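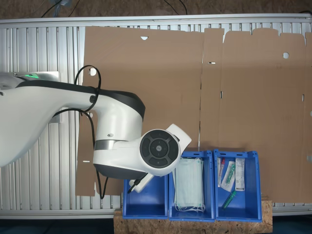

Mawuli Ankrah asked whether the cardboard goes down before the bins or gets cut to fit afterwards. Before. I flatten the box, lay it over the slats and then set out the bins.

**Sorting small bits into blue bins: how do you split them?**

Posted by Esi Kwofie, 3rd September

I've got blue plastic bins on a slatted metal table and keep mixing up tools, cables and computer bits. Also, is an opened-out box good enough as a mat, or should I buy one? 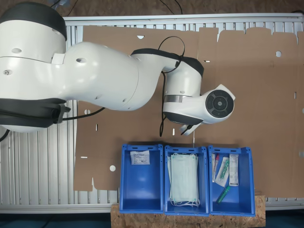

*Flattened box over the slats, holes and flaps left as they were.*

**Adwoa Agyeman**

Cardboard is fine. I've had one down since August. Turn it over when it gets grubby. If the fold won't lie flat, put a bin on it.

For the bins, go by what you reach for together. Cables stay with the thing they belong to, looped and laid on top of its box. Hand tools get their own bin.

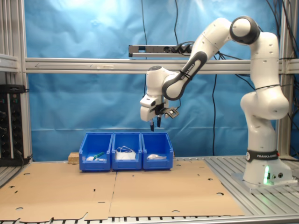 *Green-handled tool on the left, boxed item and cable in the middle, mouse on the right.*

**Nana Kpodo**

Just label them. I bought a rubber mat from Opoku for 38 and went back to cardboard.

**Naa Sulemana**

Agree with Adwoa on the cables. Mice I keep apart, the leads tangle with everything.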